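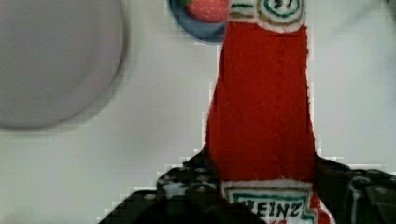
*Red plush ketchup bottle with a cream collar label*

## Bindness Surface-Wash Bag, Large

The Bindness is a zippered mesh bag for washing stuffed toys, small pillows and other soft items in a home machine. It keeps fuzz off the rest of the load and keeps seams from catching on the drum.

**Details**

- Fine polyester mesh, double layer
- Covered zipper pull
- Fits items up to 51 cm long
- Flat seams with bound edges
- Color: white

**How to use**

Put one item in each bag and close the zipper all the way. Wash on the gentle cycle in cold water with a mild detergent. Skip the bleach and the fabric softener. Take the item out as soon as the cycle ends, press it in a towel and reshape it by hand. Air dry for at least 10 hours, and longer if the filling is thick.

Do not machine wash anything with a battery box, a sound chip or glued-on felt parts. Those should be wiped with a damp cloth.

The bag is not meant for the dryer. The zipper coil softens at high heat and may not close again.

**Sizes**

The Large is the one on this page. For longer items, order the Cestden, which takes pieces up to 59 cm and has a second zipper across the end.

**Ordering**

Ships flat from our Benavides warehouse. Laundry services that need case quantities should write to Dolores Strickland in wholesale. Replacement zipper pulls are sold separately.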